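Godulia Music Room and Record Archive: Walk-Through Checklist, With Comments

Checked by Salamatu Ogbonna, with Henrik Kasten holding the ladder
May 21, 2023

Thank you to everyone who wrote in after the last one of these, and yes, I promise I'll try to be shorter this time (I won't be, you know me).

1. Front door and exit sign
OK. The sign is lit and the door swings freely. Please keep the trombone cases out of the hallway, even for a minute!

2. Record shelving
NEEDS WORK. We have 274 of the old 78s on the top shelf by the window and that is far too much shellac to have over anybody's head. Henrik would like them moved to the bottom row before the September listening night, and I agree with him completely.

3. Stage power
OK, mostly. Both power bars tested fine. The cord on the Lider amplifier has a nick near the plug, so I've tagged it and put it away until Yao-tsung Poon can have a look. He rewired the piano lamp so beautifully last year that I have every confidence.

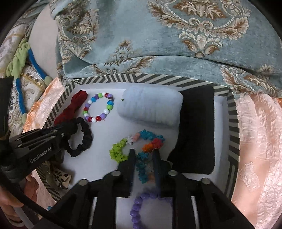 4. Piano and casters
OK. The brakes hold on all the casters, and the lid prop is solid again. Evaristo played us two choruses of something slow to be sure, which I don't believe is strictly part of the inspection, but it was a lovely ten minutes all the same.

5. Fire extinguisher
OK. Gauge in the green, tag current. Someone had hung a coat over it, so please use the hooks.

6. Risers
NEEDS WORK. The back riser rocks at the left corner where the cornets sit. Theano Athanasiadis has a quote of some $700 for a new frame, and until that's sorted the back row is on the floor with the rest of us.

7. Sound levels
Not done. The meter battery was flat. I'll bring a fresh 9-volt next time and add the reading then.

Items 2, 3 and 6 stay open. Comments to me, please, on paper or by email.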